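Laundry tips picked up at the Kirkcombe open day

I went to the Symonenko workshop in June for the free tea and came home with opinions about folding. They had robot arms handling fabric all afternoon, and Tamara Tkachenko, who was running the demonstration, answered 184 questions about ironing with great patience.

Tip one. Start with the piece on top. If you dive into the middle of a heap you bring up everyone's socks as well.

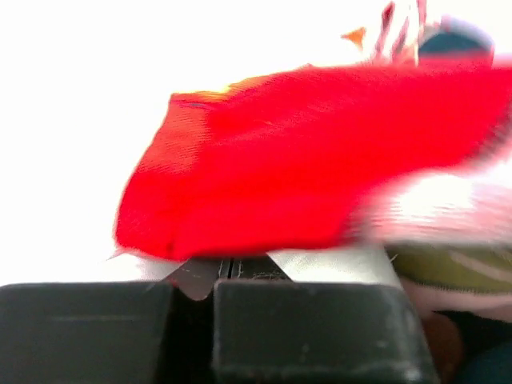

Going in for the red one.

Tip two. Find an edge before you lift. I have spent 2 marriages grabbing duvet covers by the belly and wondering where the corners went. Run your fingers along until you meet a hem, then follow it.

Tip three. Clear a bit of table first. A smooth, pale top is best, and a wipe over with a barely damp cloth gets rid of fluff.

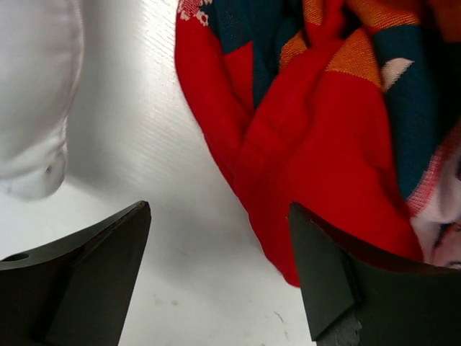
Patterned things are the devil for this, as you can never tell a fold from a stripe. Feel for the thickness instead. Darnel at the next stool (Darnell, sorry, Darnell Villanueva, two Ls) swears by turning them inside out, which works on cushion covers and does nothing whatever for scarves.

Tip four. Big pieces want two hands, well apart and up high. Let the cloth hang before you lay it down and gravity will do some of your ironing.
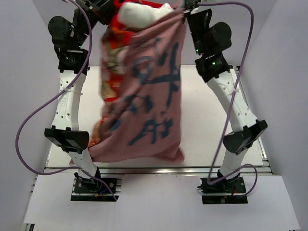 Two arms, one large cloth, held up over the table.

Tip five, from me: fold it while the kettle boils. Mine takes ages.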